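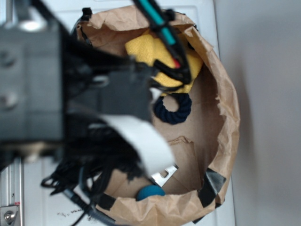
Drisent 종이봉투 피킹 스테이션
운용 기준 및 권장 작업 방법

로봇 피킹이라고 하면 대개 반듯한 플라스틱 상자부터 떠올립니다. 벽은 수직이고 바닥은 평평하고, 좌표도 한 번 잡아 두면 그대로죠. 그런데 종이봉투는 다릅니다! 입구가 매번 다른 모양으로 벌어지고, 벽은 손끝만 스쳐도 밀리고, 바닥에는 접힌 자국이 남습니다. Drisent 스테이션은 바로 이 까다로운 용기를 위해 만든 장비입니다. 저희 팀은 이 문제를 정말 좋아합니다. 그래서 이 페이지에는 사양 이야기보다 현장에서 지키는 규칙을 더 많이 적었습니다.

기본 구성
- 알루미늄 프로파일 프레임과 흰색 작업면
- 암 및 그리퍼 모듈(Lâm 시리즈)
- 상부 시점 고정 카메라
- 제어 소프트웨어 Udska
- 봉투 고정용 검은색 테이프 2롤

용기 준비
봉투는 입구를 바깥쪽으로 접어 벌린 뒤 작업면에 세웁니다. 테두리가 구겨지는 것은 괜찮습니다. 오히려 실제 물류 현장의 봉투와 비슷해서 시험용으로는 더 반갑습니다. 다만 찢어진 곳이 바닥 쪽으로 이어져 있으면 교체하십시오. 테이프는 테두리를 감싸도록 붙이고, 집을 물건이 지나는 길에는 접착면이 드러나지 않게 합니다. 같은 봉투는 400회까지만 사용하고 횟수는 Udska 작업 기록에 남깁니다.

시험 물품 고르기
성질이 서로 다른 물건을 섞어 넣는 것을 권합니다. 접힌 천은 집을 때마다 모양이 바뀌고, 공은 굴러가며, 밧줄로 만든 고리는 가운데 구멍 때문에 어디를 잡을지가 늘 고민거리입니다(저희가 제일 좋아하는 물품이기도 합니다). 색이 봉투와 뚜렷하게 구분되는 물건부터 시작하고, 익숙해지면 갈색이나 베이지색으로 난도를 올려 보세요. 한 번에 4개를 넘기지 않는 것이 저희 기준입니다.
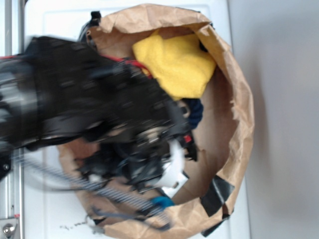

봉투 안으로 진입한 그리퍼. 안쪽에 노란색 천이 놓여 있다.

진입과 후퇴
암이 봉투 테두리보다 낮은 위치에 있는 동안에는 수평 이동 속도를 제한 모드로 둡니다. 종이 벽은 힘 센서로 감지하기에는 너무 쉽게 밀리기 때문에, 접촉 감지만 믿고 속도를 올리면 봉투가 통째로 끌려옵니다. 후퇴는 들어간 경로를 거슬러 올라오는 것이 원칙입니다. 물건을 놓친 경우에도 안에서 바로 다시 찾지 말고, 일단 테두리 위까지 올라와 상부 영상을 새로 받은 다음 재시도하십시오. 답답해 보여도 이렇게 하면 하루 작업이 훨씬 매끄럽습니다!

사람의 접근
암에 동력이 들어와 있으면 봉투에 손을 넣지 않습니다. 일시 정지 상태도 예외가 아닙니다. 물품을 다시 섞거나 테이프를 고쳐 붙일 때는 비상 정지를 누르고, 암이 멈춘 것을 눈으로 확인하고, 제어 화면의 잠금 표시까지 본 뒤에 접근합니다. 두 사람이 함께 일할 때 재가동은 잠금을 건 사람이 직접 합니다. 말로 넘겨받는 것은 인정하지 않습니다.

배선 점검
봉투 작업에서 가장 자주 손이 가는 곳은 역시 케이블입니다. 좁은 입구로 손목이 드나들다 보니 늘어진 선이 테두리나 물건에 걸리기 쉽습니다. 작업 시작 전에 다음을 확인해 주세요.
- 손목을 양 끝까지 돌렸을 때 당겨지는 선이 없는지
- 커넥터가 끝까지 꽂혀 있는지
- 관절부에 감은 테이프가 들뜨지 않았는지
- 프레임 볼트의 위치 표시가 어긋나지 않았는지 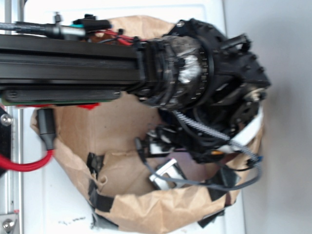 퍼른소프(Pernthorpe), 2월

이번 개정에서는 배선 점검 주기를 손봤습니다. 예전에는 교대할 때만 보았는데, 시험실의 Lụa Tăng 엔지니어가 봉투를 갈 때마다 같이 보자고 제안했고, 해 보니 점검 한 번에 2분이면 충분했습니다. 어차피 암을 세워 두는 시간이라 작업 흐름도 거의 끊기지 않습니다. 아주 마음에 드는 변경입니다.

기록 양식도 한 장으로 줄였습니다. 봉투 번호, 넣은 물품, 실패한 집기, 점검자 서명만 적으면 됩니다. 실패한 집기는 꼭 적어 주세요. 저희가 가장 열심히 읽는 칸입니다. 개정된 양식은 Udska의 문서 메뉴에서 내려받을 수 있고, 기존 사용 현장에서는 다음 봉투 교체 때부터 새 양식을 쓰면 됩니다.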